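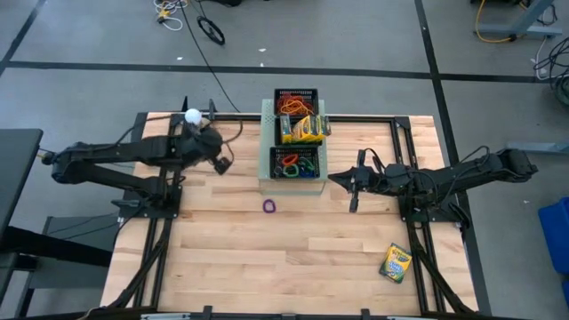
Two arms, one butcher block: an afternoon at Skeltevus

The Skeltevus open house ran from lunch until 4 p.m. in March, which in this part of the state means you arrive with salt on your shoes and a strong interest in the coffee. I went for the gripper comparison. Nuwan Weerakoon, who runs the bench, had promised me an argument about fingertips, and I got one.

The table has a black arm on each side, both facing in, with three bins on a stand at the far end. Toys and crayons, mostly. I have driven 169 miles to look at a yellow and green Crayola box before, so no complaints.

Nuwan is a pointed-finger man. Slim tips get into a bin where wide pads just bulldoze, he says, and cartons standing close together are the case he keeps going back to. Malsha Siddiqui prefers the soft Nullari pads and brought a log of 300 picks to prove it. Her pads won on boxes lying flat. His tips won on rings, where you can hook the opening or pinch the rim. The tangled loops beat both of them, by Malsha's own log, and the two stopped interrupting each other long enough to agree.

I asked about the cables arching over the arms. Nuwan said they've been rerouted twice and he'd rather talk about fingertips.

Controller talk was shorter. They tried the Bepari unit for three weeks and sent it back over lag. The replacement is fine, which at Skeltevus counts as gushing.

Parking is behind the building. The coffee was from a pod.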